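Planning an equipment purchase: notes for session 11

Notes by Rosalind Brannigan. Please read before the practical and bring your draft budget, however scruffy.

Last time we got as far as deciding what the robot is for. Now we get to spend money, which everybody looks forward to until they've had to fill in the form. I've bought equipment for three teaching labs and got it badly wrong in the first one, so quite a lot of what follows is me telling you what I'd do with the money back.

Start with the task, written as one sentence

I mean one sentence, with a verb in it. "Pick toy vegetables off a table and put them in a pan" is a perfectly good one. "Explore manipulation" isn't, because you can't price it. Once you have your sentence, go through it word by word and ask what has to be on the table for it to happen. You'll find the arm is one line and everything else is the other fifteen!

The arm itself

You've all seen the two quotes, one from Nunov and one from Visness. Nunov is cheaper to buy and the gripper is included. Visness charges for the gripper separately but sends a spare set of motors, and I do love a spare set of motors. When you compare them, put the same things on both sides. Last May Hatem Abou Zeid's group came back with a lovely saving of several hundred pounds that vanished the moment we added a power supply (sorry again, Hatem).

For the exercise, your whole budget is 2,984 pounds and the arm may take no more than 2,000 of it. That will feel mean. Try it anyway and see what's left for the rest.

The dull lines

These are the ones people forget, so I've written them out as I'd put them on my own sheet:

Power supply and the right plug for it
Mount for the arm
Clamps, at least one more than you think
Cables, including long ones
Lamp
Tape
Things to pick up
Something to put them in
Spare gripper fingers
Carriage and import charges

On clamps: buy decent ones. Measure the thickness of your table top first, and check what's underneath it too. Marisol Cáceres found a metal rail running under ours exactly where she wanted the clamp, and we lost an afternoon to it.

On lamps: a plain desk lamp is fine. Do think about where it goes before you order, as a shiny object under a bright light can give a camera a lot of trouble, and pans are about as shiny as it gets. If your sentence has a steel pan in it, allow a bit of time for fiddling with the light. Time goes in the budget as well, by the way. I put it in as hours with a name beside them.

On things to pick up: toy food is brilliant. It's cheap, it comes in bright colours and awkward shapes, and it doesn't go off over half term. Get two sets of the same thing and keep one in the cupboard.

Do you need something that moves?

A few of you have asked for a small tracked vehicle as well as the arm, so that things can be carried to it or taken away. I'm in favour, but put it on a separate sheet as phase two. It brings its own batteries, its own charger and its own software, and it wants table space. Smadi do a chassis kit and Fosau do a ready-built one. Sherif Salem priced both for us and the kit came out cheaper by 46 pounds, before anyone's evening spent putting tracks on.

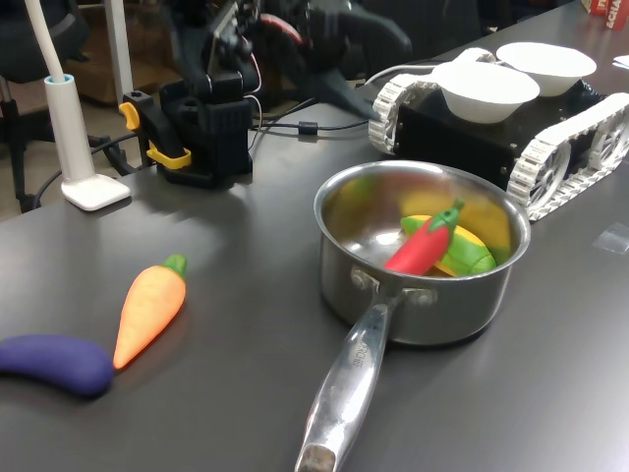
Which brings me to the table, the most neglected item in any plan I've marked. Draw it to scale on squared paper. Cut out bits of card for the arm's base, the lamp, the pan, the vehicle if you're having one, and push them about. Then draw in how far the arm reaches. Most first drafts have something sitting where the arm can't get to it, or a cable crossing the bit where the vehicle drives. It's much nicer to find that with card.

Leave yourself a contingency. I use a tenth and I've never yet handed any back. Taha Samir argued for a fifth last time and he had a point, but on a sum this size a fifth would eat your spare parts.

For the practical

Bring your one sentence, your priced list with the supplier beside each line, and the squared-paper drawing. If a price is a guess, write "guess" next to it and I won't mark you down. We'll swap lists in pairs and each pair has to find one thing missing from the other's. Phase two sheets can wait until the week after.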